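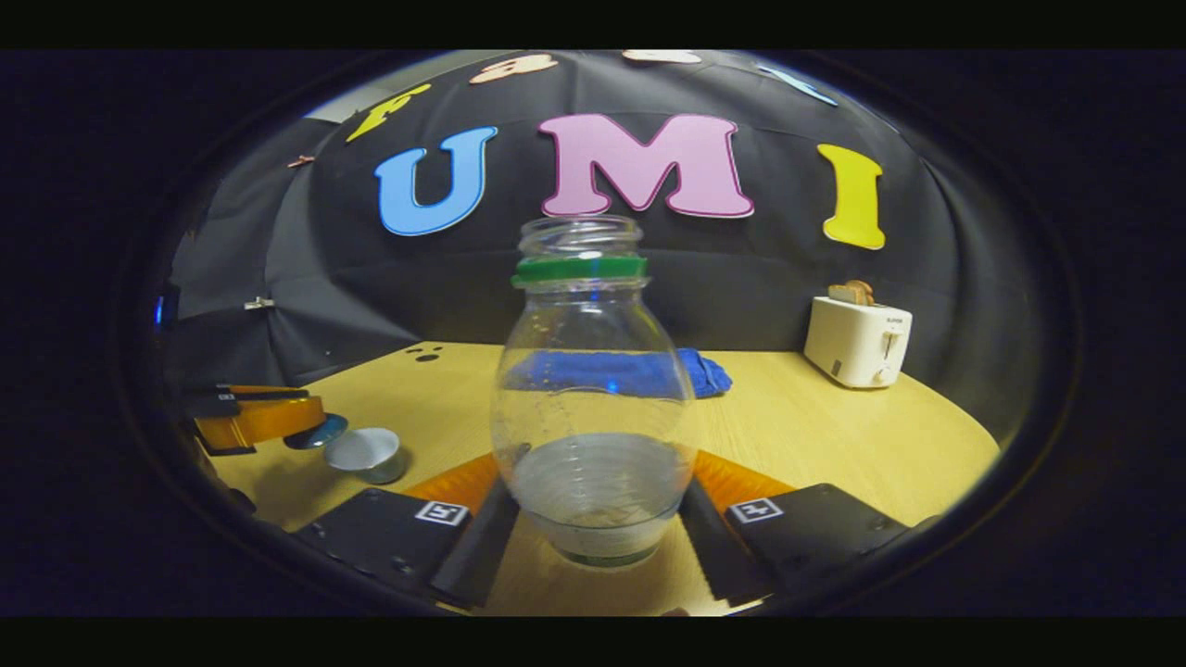
Wrist view from the hand-held gripper, with both orange pads on the lower half of an open bottle.

Recording your first set of bottle demos with a hand-held gripper

Clear plastic bottles are my favourite thing to teach. They bend, they slide, and you can see the whole room through them, so a policy that copes with one has learned something worth having! This page covers how we record a bottle set for Ollik, our small grasping model, using the Drulto hand-held gripper. You should be able to follow it with any similar tool that has a wide-angle camera looking down at the fingers.

What you need

A hand-held gripper with a marker on each finger
A table you can walk up to from the front
One clear bottle, cap off, with a shallow layer of water in it
A few other things from the kitchen
A cloth
A plain backdrop, or at least a wall that stays the same
Fang, our recording script, or whatever you use to start and stop episodes

Setting up the table

Put the bottle near the middle and leave the rest of the table lived-in. In the view at the top there's a crumpled blue cloth behind the bottle, a white toaster with a slice of toast sticking out, and a small white cup off to the left. Those are good neighbours for a bottle. The cloth is especially useful, as its colour comes through the plastic all bent out of shape, and the model has to learn that the blue patch isn't something to grab.

We did our first set at the Mirorthorpe workshop on a bare white desk. Lovely clean recordings, and the policy fell to bits the moment we put a tea towel down. Lesson learned.

The water matters too. An empty bottle skids away from the first finger that touches it. A little in the bottom keeps it upright and still leaves it light enough to lift without the pads slipping. Don't fill it to the top, because with no cap on you'll be mopping up all afternoon.

Checking the markers

Each finger carries a square black and white marker on its flat plate. The software reads the pair to work out how far apart the fingers are, so both need to be in sight for the whole episode. Open and close the gripper slowly before you record and watch the width reading in Fang. It should change smoothly. If it jumps, look for glare on a plate first, then for your sleeve (it was my sleeve for most of a morning).

Wipe the camera lens while you're there. A thumbprint on a wide lens spoils far more of the view than you'd expect.

Recording an episode

1. Hold the gripper back from the bottle with the fingers open. Start the episode and keep still for 2 seconds.

2. Move in at a steady pace, low down, with a finger going to each side. Aim for the lower part of the bottle.

3. Close until both pads touch, then squeeze a touch more. The soft pads should do the giving. If the bottle's walls buckle, you've gone too far -- keep the episode, but tag it "squashed".

4. Lift, move the bottle to its new spot, and set it down flat.

5. Open the fingers fully before you back away. Hurrying this bit knocks the bottle over, and the model will happily learn to do the same.

6. Stop the episode.

Then move something! Turn the bottle, shift the cup, scrunch the cloth differently, or swap the bottle's place with the toaster's. I like to change one thing after every episode and clear the whole table after every 40.

How many do you need?

Our current bottle set has 88 episodes in it, and Ollik began to look sensible at 50. Before that it went for the neck every time, and I still don't know why, given that we never gripped it there. Your numbers will depend on how much you vary the table. I'd take a small set with plenty of change in it over a huge one where the bottle never leaves its spot.

Keep some of your fumbles as well. If you miss the bottle slightly, pull back and come in again, leave that in. Recoveries are gold, and they're awkward to act out on purpose. The ones to delete are those where you stopped to chat, or where a marker dropped out of sight halfway through.

Looking back over the set

Play everything through at double speed before training. You're watching for habits. I found that I always came in slightly from the right and always put the bottle down nearer to me, and so did the robot, with great confidence. A dozen left-handed episodes sorted out the first problem. For the second I stuck bits of tape on the table as targets, then took them off again once my arm had got used to going further.

When the set looks right, run the export command in Fang and check that the episode count matches your notes. The next page covers cups, including the ones with handles.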